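The Bottom of the Bin

Every household has a drawer it would prefer not to discuss. Workplaces have something bigger, usually made of metal, and the people who work there will defend it with a passion they don't bring to the quarterly budget.

I have been thinking about odds-and-ends bins for most of September, which says something about my September. It began at Gostach, a repair shop where Naomi Magesa and her brother Njoroge fix lamps, fans, toys, kitchen scales and whatever else people carry through the door in a grocery sack. I had gone in with a fan. I came out an hour later with the same fan, still broken, and a lecture on the moral difference between junk and stock.

"Junk is when you don't know what it's for," Naomi told me. "Stock is when you don't know what it's for yet."

The shop keeps its yet in a series of bins. Some are plastic and have labels, and these are the ones Njoroge looks after. Springs are with springs. Knobs are with knobs. One drawer is marked FEET, RUBBER, and it contains rubber feet and nothing else, a level of honesty I have never managed in my own kitchen. Then there are the bins Naomi looks after, which have no labels. Asked how she finds anything, she said she looks.

This is the great divide in the storing of small things, and I have yet to meet a couple, a family or a business partnership that isn't split down the middle by it. Sorters believe an object has a place. Tossers believe an object has a general direction. Sorters buy little dividers. Tossers buy one large container and feel, for an afternoon, that they have become sorters.
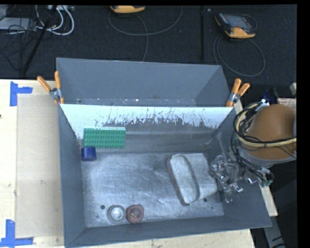

Metal bins have their partisans, and I am now one of them. I used to own the clear plastic kind, which crack at the corners and let your guests see what you're like. Sheet metal keeps its mouth shut. It also keeps a record. The white finish on a divider gets scraped down to dark scratches and flecks, the floor goes cloudy with scuffs, and what you're left with is a sort of diary of everything that was ever dropped in from too high up. A green building-block plate leaning against a panel like that looks perfectly at home, even if it has no business sharing a floor with a big silver-gray lump of a thing and a round gray cup-like object with a shiny middle. In a plastic tub they'd be clutter. In metal they look like evidence.

Muthoni Sang, who teaches evening classes in home repair and was once the landlady of the building Gostach now occupies, is a sorter who has made her peace with this. She allows her students exactly one mixed bin each. At the end of the course they tip it out and have to say, piece by piece, why they kept it. "Most of them say it looked useful," she said. "I ask, useful to whom? Then they go very quiet and put it back in."

They do put it back in. I asked her about that twice.

The case against the bin is easy to make, and Tumaini Swai made it to me at length over a lunch I paid for. Swai runs the stockroom at Worku, a supplier of hinges and catches with 3664 items on its books, each with its own number. He showed me the list on his phone the way other men show you their children. In his view a mixed bin is a decision somebody declined to make, and it gets more expensive every year you leave it alone. You buy a second tape measure when the first is under the doorknobs. You buy a third when the second joins it.

He is right, of course. He also admitted, somewhere around the coffee, that he has a coffee can in his garage. He would not tell me what was in it, and I believe he doesn't know.

My own bin is gray, dented and 43 years old, which makes it slightly better preserved than its owner. It came from my neighbor Godfrey Mwaipopo, who was moving to a smaller place and handed it over the fence with the contents still in it. I meant to empty it that weekend. I did get as far as the lawn. I laid everything out on a bedsheet, made piles, lost faith in the piles and made different ones. By dusk I had thrown away a dried-up tube of glue and a key — and then gone back for the key.

The fan, for the record, needed a knob. Njoroge checked the knob drawer and found nothing with the right fit. Naomi stuck her arm into one of hers, up to the elbow, and rummaged with her eyes on the ceiling. She charged me two dollars for it. Njoroge wrote out the receipt and wouldn't look at either of us.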